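작업일지 / 12월 / 오전

어제 돌려놓은 건조 시험부터 적는다. 까먹기 전에!

지난번에 쪽빛 염색 천이 자꾸 얼룩지는 문제로 며칠을 잡아먹었는데, 이번에는 염액 쪽을 의심하지 않고 정련부터 다시 했다. 다들 염액만 들여다보고 있었는데(나 포함) 천에 남은 풀기가 제대로 안 빠졌으면 염액을 아무리 손봐도 소용없는 거라서. 면 40수 천을 잘라서 시험편 13장을 만들고, 소다회 넣고 한 시간 삶은 것과 두 시간 삶은 것으로 나눴다. 한 시간짜리 물은 연한 보리차 색, 두 시간짜리는 거의 간장이었다. 와, 진짜 이 정도로 나올 줄은 몰랐다. 새 천이라고 깨끗한 게 아니다. 포장에 '정련 완료'라고 적혀 있는 천도 일단 삶고 보는 걸로 하자.

삶은 다음에는 미지근한 물로 세 번 헹궜다. 찬물로 바로 넣으면 떠 있던 찌꺼기가 도로 붙는 느낌이라 나는 늘 미지근한 물부터 간다. 근거는 없고 그냥 손버릇이다. 누가 비교해 본 적 있으면 옆에 적어 주세요.

염액은 Bemstead 통에 잡아둔 것. 거품 색은 좋았고 표면에 구릿빛 막도 잘 떴다. 냄새는 뭐... 평소대로 심하다. 그런데 통 온도가 아침에 좀 떨어져 있어서 담요를 한 겹 더 둘렀다. 겨울에는 이게 제일 귀찮다. 밤사이 바닥 쪽만 식으니까 위아래 색이 다르게 나오고, 그걸 섞겠다고 휘휘 저으면 공기가 들어가서 또 염액이 힘을 잃고. 저을 때는 막대를 바닥까지 넣고 천천히, 가장자리를 따라 한 방향으로만. 빨리 저어 놓고 나한테 혼나지 말 것(지난주의 나에게 하는 말임).

담금은 2분씩, 꺼내서 10분 산화, 이걸 다섯 번 반복했다. 한 시간 삶은 천은 세 번째부터 벌써 가운데에 희끗한 자국이 보였고, 두 시간 삶은 천은 끝까지 고르게 올라갔다. 솔직히 좀 허무하다. 며칠 동안 환원제 양을 늘렸다 줄였다 한 게 다 헛수고였나 싶기도 하고. 그래도 그 덕에 염액 기록은 두툼해졌으니 됐다 치자.

한 가지 더. 두 시간짜리 중에 한 장은 귀퉁이에 손톱만 한 진한 점이 생겼다. 천이 접힌 채로 들어갔거나, 꺼낼 때 거품이 묻은 채로 산화가 됐거나 둘 중 하나일 텐데, 나는 거품에 한 표. 꺼내기 전에 거품을 꼭 한쪽으로 걷어낼 것. 걷어낸 거품은 버리지 말고 그릇에 뒀다가 작업 끝나면 통에 돌려준다.

Flelico에서 온 새 소석회는 아직 뜯지 않았다. 200그램짜리 소포장이라 계량하기 편할 것 같긴 한데, 쓰던 게 반 봉지 남아서 그것부터 쓰고. 괜히 재료가 바뀌면 이번 시험 결과랑 섞여서 나중에 내가 헷갈린다. 개봉하면 봉투에 달만이라도 써 두기로.

비용도 적어 둔다. 이번 시험에 쓴 천이랑 소다회, 장갑까지 다 합쳐도 얼마 안 되는데 가스를 많이 썼다. 두 시간씩 삶으니까 당연하지만. 그래서 다음번에는 한 시간 삶고, 물을 갈고, 다시 삼십 분 삶는 방식으로 해 보려고 한다. 물을 한 번 갈아 주면 빠져나온 풀기가 다시 붙을 일이 없으니 시간을 줄여도 비슷하지 않을까? 이게 되면 Maeng 주문 건에도 바로 쓸 수 있다. 그쪽은 손수건 178장이라 지금 방식대로 두 시간씩 삶다가는 솥 앞에서 하루가 다 간다.

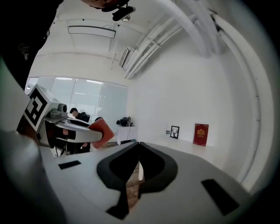

손수건 얘기가 나왔으니 말인데, 가장자리 말아박기를 염색 전에 할지 후에 할지도 정해야 한다. 전에 하면 박음선 안쪽으로 염액이 덜 들어가서 끝단이 희끗하게 남고, 후에 하면 재봉하면서 손때가 묻는다. 나는 희끗한 끝단이 오히려 예쁘다고 보는 쪽이지만 주문서에는 '균일한 색'이라고 되어 있어서... 후에 박는 쪽으로 기울었다. 실은 같은 통에서 미리 물들여 두면 된다. 면실로. 폴리 실은 물이 안 들어서 하얗게 떠 보인다. 이건 Cudness 전시 준비할 때 한 번 크게 당했다. 앞치마를 거의 다 박아 놓고 알아서 실을 전부 뜯었다.

마무리 헹굼은 식초를 아주 조금 탄 물에 10분, 그다음 맑은 물로 물색이 안 나올 때까지. 널 때는 반드시 그늘. 건조대에 걸 때 천끼리 겹치면 겹친 선이 그대로 남으니까 집게를 아끼지 말고 한 장씩 펴서 걸 것. 집게 자국이 걱정되면 어차피 박음질로 들어갈 끝 쪽을 집으면 된다.

다음에 할 것
- 한 시간 + 물갈이 + 삼십 분 삶기, 시험편은 같은 천으로
- 통 아래쪽 온도 아침저녁으로 재기
- 면실 한 타래 미리 삶아 두기
- 마찰 시험: 젖은 흰 천으로 문질러서 묻어나는 정도 보기(마른 것도 같이)
- 진한 점 생긴 시험편은 버리지 말고 공책 뒤에 붙여 두기

아, 그리고 고무장갑 오른쪽에 구멍 났다. 내 손가락 두 개가 지금 파랗다. 레몬즙으로 문질러도 안 지워진다. 새 장갑은 싱크대 아래 서랍에 있고, 구멍 난 건 내가 버렸음.

오후에는 시험편이 다 마르면 자연광 아래에서 색을 다시 보고 이 밑에 이어서 적겠다.

문의: 공방 게시판 쪽지 | © 쪽빛 작업일지 | 맨 위로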